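Residual Grip

The fault came in overnight and was sitting at the top of the list when Elikem Quaye got to her desk. Unit four, Kullamine test kitchen. Left hand, failure to release. Severity had been left blank.

She rang down before she had her coat off. Roel Boersma answered on the bench phone and said yes, he had seen it, and no, he hadn't touched anything.

"Did it break the plate?"

"The plate's fine. It wouldn't let go of it. It held on for almost a minute and then it let go."

"Anybody near it?"

"Yevdokiia was."

Elikem went down. Yevdokiia Romaniuk was sitting on the step by the emergency stop with a mug of tea and her right sleeve pushed up. There was a red mark across the back of her hand. She said it didn't hurt. She had reached past the unit for a fork, the way they all did, and the hand had closed over her fingers and stayed closed.

"I said release. It has to answer to release."

"And then?"

"Then I hit the button, and it still held. The motors went off but the grip stayed where it was. Roel had to turn the wrist screw."

Elikem wrote that down and underlined it. The stop cut the power. It had always been taken for granted that cutting the power opened the hand.

They put the side barriers up and ran the plate job again at half speed, with the three of them standing behind the yellow line. The unit bent its arm over the sink and took hold of the plate in the rack. It was slow and quite gentle. Roel called out the grip force as it came up on his screen, and it never went over 10.
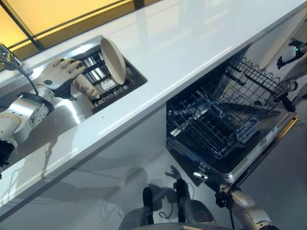 The second run

"Release," Elikem said, and the hand opened.

They did it again and it opened again. By the middle of the afternoon they had a long column of good results and nothing to show Teresa Mac an tSaoi, who ran the site and wanted a cause before the weekend. The Grudstead order was for 60 units. The first of them were going into a care home.

It was Roel who thought of the stove. The night job had gone from the hob to the sink without a rest, and all day they had been starting from cold. So they sent the unit to the hob first and had it work the arm low over the burners, back and forth, while the light went yellow in the window.

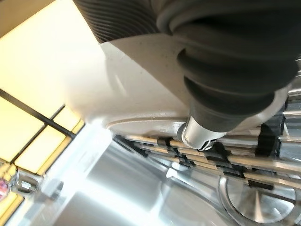

The arm at the hob, second run.

After that they sent it back to the sink. It took the plate.

"Release," Elikem said.

The hand stayed shut. Roel read out the force. It was still 10, then it was 14, and the plate cracked across the middle. Yevdokiia pressed the stop. The motors died and the fingers stayed as they were, with half the plate in them.

Elikem found she had put her own hands in her pockets.

"It's the brake," Roel said. "It gets warm and it sticks. The stop drops the brake on, so the stop makes it worse."

"How long has it been built like that?"

"Since April."

She went upstairs and filled in the severity box. Then she rang Teresa and told her that nothing was going to Grudstead. Teresa asked whether a change to the software would do it. Elikem said no, it was a part, and it was in all of them.

There was a silence on the line — she could hear a car indicator ticking.

"Was she badly hurt?"

"A bruise."

"All right," Teresa said. "Write it up. Put the bruise in."

When Elikem went back down for her coat, Yevdokiia was sweeping up the bits of plate. Roel had the wrist cover off and was feeling for the screw with his thumb.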